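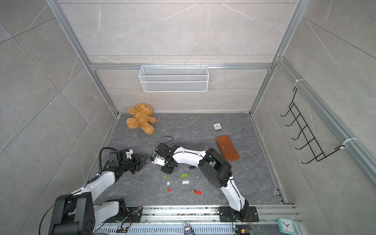 5. Conflicting Dates in the Drulmont Setting Material

5.1 Sources

The Drulmont setting exists in two printed states. The first is the boxed set issued by Soler, which consists of a gazetteer, a referee's guide and a folded map. The second is the revised hardcover, which reprints most of the gazetteer and adds long entries on temples, guilds and knightly orders. Between them stand the adventure modules, the longest of which is Nikstead Under Siege. For this section, the modules are treated as witnesses to the setting and given the same standing as the gazetteer unless a later text withdraws them by name.

The test case is the Lantern Chapter of Drutholm, a religious order that keeps the roads north of the city and maintains shelters for travelers during the winter. The Chapter was chosen for two reasons. It appears in every state of the text, and its founding is used to date other events, so an error in the founding date spreads to entries that never mention the Chapter.

5.2 The Founding Date

The gazetteer places the founding "in the hundredth year after the Closing of the Pass." The referee's guide, packed in the same box, says that the first abbot swore his oath before the last king of Drutholm. These statements can't both hold if the royal line ended where the gazetteer puts it, 50 years after the Closing. The hardcover prints both sentences on facing pages without comment.

Community reference works have dealt with the conflict in different ways. The older fan concordance gives the year 100 and leaves out the oath. The current wiki gives the oath, omits the year, and files the order under "founding date unknown." A third approach, common in forum posts, holds that the abbot swore to a pretender. That reading has no support in the printed text. It appears to have started as a house rule and later to have been cited as fact.

We propose that the two statements describe separate acts. The oath belongs to a lay brotherhood of road wardens, named once in the referee's guide and not indexed. The year 100 belongs to the charter, by which the brotherhood became a religious order under the temple. Figure 5 sets out the sequence. Years are counted from the Closing of the Pass.

Figure 5. Proposed sequence for the Lantern Chapter.

Year 0: Closing of the Pass (gazetteer, map legend)
Before year 50: oath of the road wardens (referee's guide)
Year 50: end of the royal line (gazetteer)
Year 100: temple charter of the Lantern Chapter (gazetteer)
After year 100: siege of Nikstead (module)

The sequence requires one reinterpretation. The word "abbot" in the referee's guide must be read as a title applied backward by a later chronicler. The same guide does this elsewhere: it calls the founder of the city "Lord Mayor" although the office is described as a later creation. The usage is therefore within the habits of the text.

5.3 The Shelters

The number and location of the winter shelters is a smaller problem, but it shows how a map can override prose. The gazetteer names five shelters on the north road. The map marks four with the lantern symbol and a fifth with the symbol for a ruin. The hardcover has no map, and its entry follows the prose. In Nikstead Under Siege the characters can rest at the fifth shelter, which has a roof, a well and a resident brother.

Play reports tend to follow whichever product the referee bought first. Groups that began with the boxed set often describe the fifth shelter as haunted or abandoned. Groups that began with the module treat it as a safe place to recover spells and hit points. Neither group is reading carelessly. The legend on the map carries no date, and the module says only that its events take place in May, with no year.

If the map is taken to show the state of the road after the siege, the difficulty is removed. The shelter is occupied during the module and ruined when the map is drawn. This agrees with the gazetteer if its list is understood as a list of foundations, including those no longer in use. It doesn't agree with the hardcover, which uses the present tense for all five. We consider the hardcover the weaker witness here, as its entry copies the gazetteer sentence and changes only the verb.

5.4 Alignment and Conduct

The order's moral standing also shifts between texts. In the boxed set its members are lawful and are described as strict but fair. In the module, the brothers at the south gate refuse entry to refugees until a toll is paid. The hardcover records both the fairness and the toll, and explains the toll as a measure against smugglers. No smugglers appear in the module.

This is a change of a different type. A date can be checked against other dates, while conduct is reported from a point of view. The gazetteer speaks in the voice of a city clerk, and the module's background text is addressed to the referee alone. Where the two disagree, the usual rule in reference works has been to prefer the text addressed to the referee. The rule is useful but has never been applied evenly. The wiki applies it to the toll and ignores it for the oath, although the oath is also found only in the referee's material.

5.5 Effect on Dependent Entries

Adopting the sequence in Figure 5 changes the dating of several other entries. The bridge at Drutholm, said to be "as old as the wardens," moves to a point before the end of the royal line. The temple library, said to be "as old as the Chapter," stays at year 100. Existing references treat the two buildings as contemporary and give them a shared architect, a detail taken from a caption in the hardcover. Under our reading the caption is an error. It may also refer to the rebuilding of the bridge, but the text doesn't describe one.

The feud between the Chapter and the river guild is unaffected. Its only fixed point is the siege, and the siege follows the charter under every reading examined. The genealogy of the wardens' families remains open. It depends on the length of the regency, for which the gazetteer gives 2 years in the main entry and 5 in the appendix, and we found no third source that could decide between them. The appendix was set from an earlier draft in at least one other place, the table of river tolls, where it keeps a coin that the main text has dropped. The shorter regency is used in the tables of Section 6.

Shares 2 | Comments 5

Contact | Copyright | Back to top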